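Foire aux questions – Ciné-club Cindex

Billets, abonnements, séances, comptes rendus de films

Dernière mise à jour : 2025-03-12

Où se trouve la salle ?
La salle Llorente est au premier étage de l'ancien entrepôt Fleler. L'entrée du public se fait par la cour. La porte côté rue est réservée aux livraisons et reste fermée pendant les projections.

Combien y a-t-il de places ?
La salle compte 101 fauteuils, dont 4 emplacements accessibles en fauteuil roulant au dernier rang. Le placement est libre, sauf pour ces emplacements, qui se réservent par courriel au plus tard la veille de la séance.

Faut-il être membre pour assister à une séance ?
Non. Toutes les séances sont ouvertes au public. La carte de membre donne droit au tarif réduit, au vote pour la séance de clôture et à l'envoi du programme imprimé.

Quels sont les tarifs ?
Plein tarif : 7 euros. Membres, étudiants et demandeurs d'emploi : 5 euros. Moins de quatorze ans : 3 euros. Le tarif réduit s'applique sur présentation d'un justificatif à la caisse, y compris pour les billets achetés en ligne.

Peut-on payer par carte ?
Oui, à partir de 5 euros. Les chèques ne sont plus acceptés.

J'ai acheté un billet et je ne peux pas venir. Puis-je être remboursé ?
Les billets ne sont pas remboursés, mais ils peuvent être échangés pour une autre séance du même cycle jusqu'à deux heures avant le début du film. Si la séance est annulée de notre fait, le remboursement est automatique et prend une dizaine de jours ouvrés. Pour les billets achetés à la caisse, il faut rapporter le talon.

Y a-t-il de la publicité avant le film ?
Non. La séance commence à l'heure indiquée, par une présentation de cinq minutes, puis le film. Les retardataires peuvent entrer pendant la présentation. Ensuite, l'accès se fait uniquement par la porte du fond.

Les films sont-ils projetés en version originale ?
Oui, avec sous-titres français. Les séances pour enfants sont en version française quand elle existe. Pour les comédies américaines des années 80, nous indiquons dans le programme si la copie sous-titrée est ancienne : les traductions de l'époque coupent parfois la moitié d'une réplique, et plusieurs spectateurs nous l'ont fait remarquer.

Qui choisit les films ?
La programmation est établie par Rozália Medve et Dénes Bíró. Le cycle de mars, consacré aux suites tardives de comédies, a été proposé par Dilani Munasinghe. Les propositions des membres sont lues deux fois par an. Merci d'envoyer un seul titre par message, avec l'année et, si vous la connaissez, l'adresse du distributeur.

Pourquoi tel film n'a-t-il jamais été programmé ?
Dans la plupart des cas, les droits ne sont pas disponibles ou coûtent trop cher pour une salle de notre taille. Il arrive aussi que la seule copie existante ne soit pas projetable. Nous tenons une liste des titres refusés ou bloqués, qui comprend aujourd'hui 276 films. Elle est consultable à l'accueil.

Que signifie la mention « Zerkano » dans le programme ?
Zerkano est notre série de doubles séances : deux films, un entracte de vingt minutes, un seul billet. Le second film n'est annoncé qu'à l'entracte. Nous précisons seulement sa durée et, le cas échéant, l'âge conseillé.

Le second film des séances Zerkano est-il toujours du même genre que le premier ?
Non. Il a un rapport avec le premier, mais ce rapport peut être un acteur, un décor, un scénariste ou le sujet. Un film familial n'est jamais suivi d'un film interdit aux mineurs.

Où trouver vos critiques ?
Dans la rubrique Comptes rendus du site. Elle contient 462 textes, classés par titre original. La recherche par titre français fonctionne pour les textes récents, pas encore pour les plus anciens.

Les critiques révèlent-elles la fin des films ?
En principe non. Lorsque le texte discute le dénouement, un avertissement figure en tête. Les comptes rendus de débats n'ont pas d'avertissement et supposent que le film a été vu.

Pourquoi n'y a-t-il pas de note ou d'étoiles ?
Nous en avons mis pendant deux saisons. Les notes étaient lues et les textes beaucoup moins. Elles ont été retirées, y compris des anciennes pages.

Je ne suis pas d'accord avec une critique. Puis-je répondre ?
Oui. Les réponses signées sont publiées sous le texte, sans coupe, dans la limite de 3 000 signes. Celle de Ferenc Gulyás sur les remakes de comédies familiales est plus longue que l'article auquel elle répond ; elle date d'avant la mise en place de cette limite.

Puis-je écrire pour le site ?
Oui. Envoyez un premier texte de 2 500 à 5 000 signes sur un film de votre choix, récent ou non. Valentina Yáñez relit les propositions et répond sous trois semaines. Les textes déjà parus ailleurs ne sont pas repris. Les contributions ne sont pas rémunérées, mais chaque texte publié donne droit à deux entrées.

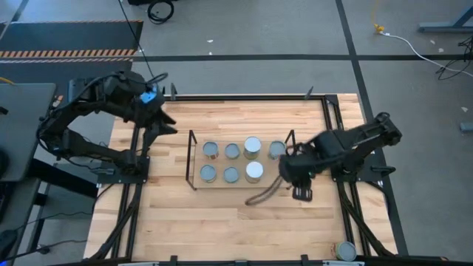 Quel format pour l'envoi d'un texte ?
Un document texte simple, sans mise en page. Indiquez en haut le titre original, le titre français, le réalisateur, l'année et la durée. Les citations de dialogues doivent être données dans la langue de la version que vous avez vue.

Puis-je reproduire une de vos critiques ?
Une citation courte avec le nom de l'auteur et un lien ne demande pas d'autorisation. Pour une reproduction intégrale, il faut l'accord de l'auteur. Nous transmettons les demandes.

Peut-on manger dans la salle ?
Les boissons fermées sont admises. La nourriture reste au foyer, ouvert trente minutes avant chaque séance.

À partir de quel âge peut-on venir ?
Les enfants de moins de huit ans doivent être accompagnés d'un adulte. L'âge conseillé figure à côté de chaque titre. Il est fixé par les programmateurs et peut être plus élevé que le classement officiel, notamment pour les comédies dont l'affiche laisse attendre un film pour tous.

Comment recevoir le programme ?
Par courriel, en s'inscrivant au bas de cette page, ou par la poste pour les membres. Le programme imprimé est aussi disponible à l'accueil.

J'ai perdu un objet pendant une séance.
Les objets trouvés sont gardés deux mois à la caisse. Écrivez-nous en précisant la date de la séance et votre rang approximatif.

Ma question ne figure pas dans cette page.
Utilisez le formulaire de contact. Nous ne répondons pas au téléphone pendant les séances.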